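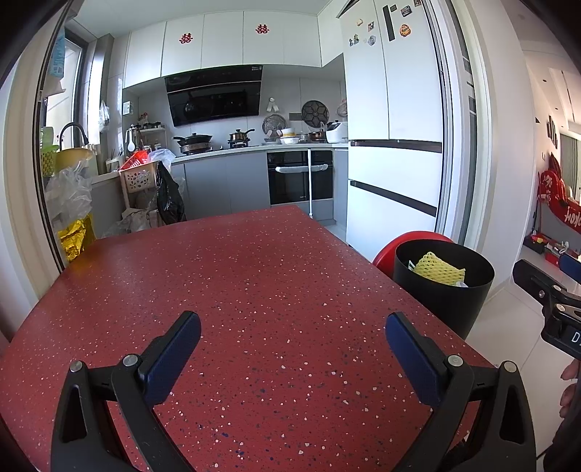
Kiltura hand grippers: new hire sets from June

Kiltura has added a hand-held gripper set to its hire list, and members can book one through the Uslow office from June. The set is aimed at teams who want to record everyday kitchen and table jobs in real homes without moving a robot arm into the house.

Each gripper has two black fingers with padded jaws, and a camera that looks out over them. You hold one in each hand and do the job as you normally would. The recordings are then used to train an arm fitted with the same fingers.

Declan Garside and Youssra Abdel Hamid had a pair on loan for 6 weeks and came back with 1,726 usable recordings. Declan found the grip comfortable for the first half hour and tiring after that. Youssra has smaller hands and asked for a shorter trigger, which Kiltura now supplies on request. Both liked the pads, which clip off for washing. Their main complaint was the charging lead - it is too short to reach most worktops from a low socket.

The Ollo software that comes with the set sorts recordings by task and flags any where the camera lost its position. It flagged a fair number in small rooms with the lights off, so keep the lights on.

A hire set has two grippers, four spare pads, a charger and a carry case. Storage for up to 2,000 recordings is included, and more can be added part way through a hire. Sets go out on a first come, first served basis and should be returned with the pads cleaned.

Aslı Türkmen is taking bookings at the Uslow office, mornings only. Please tell her if you need the shorter trigger.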